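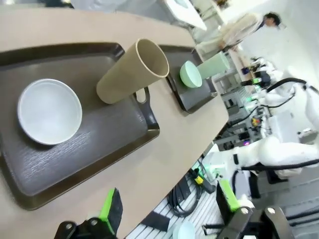 Trays, Bowls and Cups: Your Questions

How do I borrow a serving set from Holstead?
Just come by the front desk any weekday and ask for Valdis Grigaitė, who looks after the tableware shelves and is always glad of a visitor. You don't need to be a member, and you're welcome to mix colors however you like (plenty of people take white with the mint green, and it makes a lovely table).

What size trays do you have?
Two sizes, both in dark brown. The large one has a raised rim and room for a bowl and a cup with a bit of space left over for bread or a napkin, and the small one is nicer for a single helping or for anyone eating in an armchair.

How many people can you cater for?
We have 140 bowls and 124 cups on the shelves right now, so if you're planning a really big lunch in June, do let us know early and we'll see what we can set aside for you.

Is there a charge?
There's a $25 deposit on each order, and you get it back when everything comes home. If a cup gets chipped, please just tell us! We'd much rather know, and it has happened to all of us.

Do I have to wash things first?
A quick wash and a good dry is all we ask. Wipe the trays with a damp cloth and please don't leave them soaking in the sink overnight, as the rims hold water.

How should I stack everything for the trip back?
Bowls inside bowls, with a paper towel between each one, and cups standing upright in the box. Trays go flat on the bottom, large ones first.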